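Ostano Wrist Support, adjustable, left and right
Product code 3469

Home > Supports and splints > Wrist and thumb > Ostano Wrist Support

Price: 70.00 including VAT
Availability: In stock in sizes S, M and L. Size XL is made to order.

Overview

The Ostano is a wrist support for daily use by people who have weak or painful wrists, for example after a sprain, with arthritis of the thumb joint, or in the months after a plaster has been removed. It holds the wrist in a slightly raised position, which most hand therapists recommend for gripping. The fingers stay completely free and the thumb can move up to the second joint.

We make the Ostano at Yuen, in the same workshop where we make the Otinell night splint. Many customers use both: the Ostano in the day and the Otinell for sleeping. They have the same size chart, so if you already know your Otinell size you can order the same one.

What is different from the earlier model

The earlier model had one metal bar on the palm side. Users told us that the bar pressed on the base of the thumb when they carried a bag or pushed down on a chair to stand up. The new model has two thinner bars, one on each side of the palm, and the middle is left soft. Both bars can be taken out for washing. They can also be bent a little by your therapist, but please do not bend them yourself over the edge of a table, they can crack.

The straps are also new. There are three of them and they close from the same side, so the support can be put on with one hand. Hiu-tung Lo, our designer, asked people with the use of only one hand to test the closing, and the loops on the strap ends were made larger after this test. If you find the loops too large and they catch in your sleeve, you can cut them off with scissors. The straps will still work.

Materials

Outer layer: knitted polyester
Inner layer: cotton with a small part of elastane
Bars: aluminium, covered with a plastic sleeve
Straps: hook and loop, nylon
The support does not contain latex.

Length, size M: 197 mm
Length, size L: 234 mm

How to choose your size

Measure around the wrist, just behind the bone that sticks out on the little finger side. Keep the tape flat and do not pull it. If your wrist becomes swollen in the evening, please measure in the evening. When you are between two sizes, take the larger one — the straps can make it smaller, but nothing can make a small one larger.

Left and right are not the same. Please check the letter in your basket before you pay. We get many returns for this mistake, and it is also a little our fault, as on the old website the two buttons were very close together.

Putting it on

1. Open all three straps and lay the support on a table with the bars under.
2. Put your hand in from above, with the thumb through the round opening.
3. Close the middle strap first, then the one near the elbow, and the hand strap last.
4. Make a fist and open it again. If the fingers tingle or change colour, open the straps and start again with less tension.

In the first days wear it for one or two hours at a time. The skin needs to become used to it. Look at the skin every time you take the support off. A light pink mark that goes away soon is normal. A red mark that stays is not normal, and you should stop wearing it and speak to your therapist.

Washing

Take out the bars and close all the straps. Wash by hand or in the machine at 30 degrees, in a net bag if you have one. Do not use softener and do not put it on a radiator. It dries overnight in a warm room. Put the bars back with the curved end towards the fingers.

When you should not use it

Do not use the Ostano on an open wound, on a fresh fracture, or if you have lost feeling in the hand, unless your doctor has agreed. It is not made for sport and it is not a replacement for a plaster. Please do not drive with it before you have asked your insurance company.

Accessories

Prollilari cotton sleeve, worn under the support, sold in pairs
Spare bars, one set, all sizes
Spare straps, set of three, black or grey

Ordering and returns

Orders are sent by post in a plain box. You can return an unworn support within 30 days. A support that has been worn cannot be taken back for hygiene reasons, but if a seam opens or a bar breaks in the first year we will repair it or send a new one. Keep your receipt, please, or the email with the order number.

Clinics that order for several patients can ask for a fitting set, with one support of each size for both hands. The set is on loan and must come back to us after the fitting. Write to Pin-yu Wan in customer service, who also answers questions about sizes for children. We do not have a children's model yet, but for some older children size S is possible.

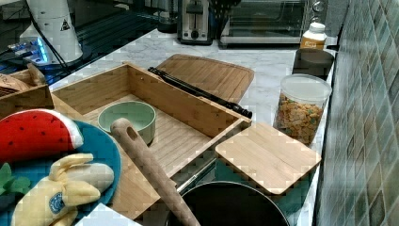
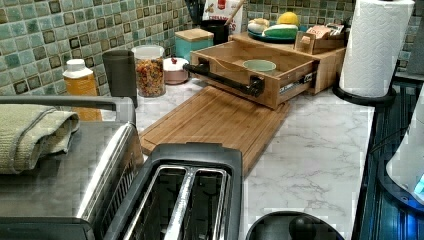 Kitchen worktop: bamboo box with small green bowl (first photo), toaster and tiled wall (second photo).

Page last changed: 26/09/2022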